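Workshop > Robot Builds > Arms and Grippers
Tagged: two-arm kits, soft goods, shared shop
6 min read

Karov Finger Kit, Pointed Style (Set of Four)

I'm Nahom Tekleab, and I print and sell these out of the shared shop at Tamodholm, where I also use them on my own two-arm build. Laundry is the job I keep coming back to, so that's mostly what the fingers are shaped for — thin at the tip, wide at the root. 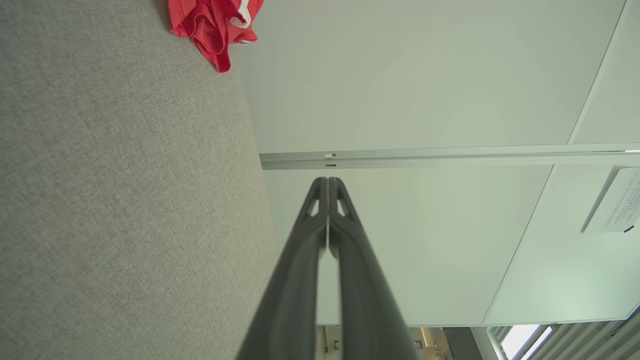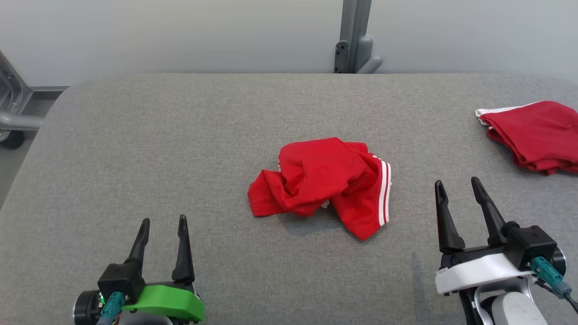
Karov fingers and the red laundry.

You get four fingers (two per gripper), the screws, and a printed sheet with the hole spacing on it. They're matte plastic in a very dark gray, with a slanted slot near each tip. I added the slots in June after my first solid batch felt too stiff on waistbands, and I haven't gone back! If you want them solid anyway, write it in the order notes and I'll print them that way.

The brackets are a separate thing. Mine don't match, one's bright green and the other's white, and I like it that way. Tell me your colors and I'll see what's on the shelf. The bracket files come with every order if you'd rather run them yourself.

Fitting them takes me roughly 30 minutes for both arms. Close the gripper all the way before you snug the last screw, then look down the seam between the fingers. You want one thin straight line. If it opens up toward the tips, back the screws off a half turn and squeeze again.

A word on fabric: I work on a padded gray cover, and I'd really suggest something like it. On a bare bench the tips skate around and you end up chasing the hem. Thick fleece is still hit and miss for me, and socks are a pain (sorry, sock people).

My current set has done 1,892 open-and-close cycles on the counter and I've swapped one screw. Amanuel Fikre runs the older Furik fingers on his arms and we trade notes, so if you're switching over from those, ask me about the spacer first. You'll need it.

Set of four, slotted or solid. Pick up at the Tamodholm front desk or have it mailed. Spacer sold separately.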